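What the quote leaves out

January 22, 2021

I have now read the Forkell quote three times and I still can't tell what we would be paying for. The first page is fine. It has hardware, shipping and a training visit. Then comes a line called "readiness package" that costs more than the hardware, and the sales rep answered my email about it with a brochure.

Our budget window closes in June, so people are getting excited. I'm not there yet. Leria sent a shorter quote with a lower total, but they left out spare fingers and pads completely. Anybody who has run grippers for a month knows those wear. I asked what a replacement set costs and was told it "depends on the configuration." We have one configuration. I sent it to them.

My other complaint is the demo. Both vendors showed a video of clean cardboard cubes going from one bin to another. We don't handle cubes. We handle adapters with the cords attached, and a cord goes wherever it wants. Before I sign for 12 of anything I'd like to see a vendor try that for a whole shift, with their own staff standing there.

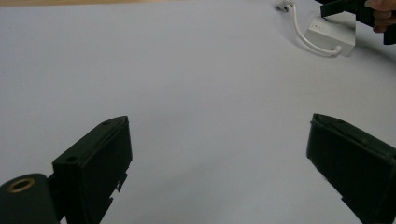 Makis Alexiou wrote back after I sent the draft of this around, and he thinks I'm being too hard on Leria. His point was that a cheap quote with holes in it can be fixed with 4 good questions, while a padded one never gets smaller. He would buy one unit, run it for 14 weeks, and keep every receipt.

Maybe. I like the receipts part. But a single unit gets babied by whoever set it up, and then the numbers look great until you order the rest.

For now I've asked both companies for a price list on wear parts, in writing, plus the yearly software fee after the first year. Leria says theirs is coming. Forkell wants to schedule a call.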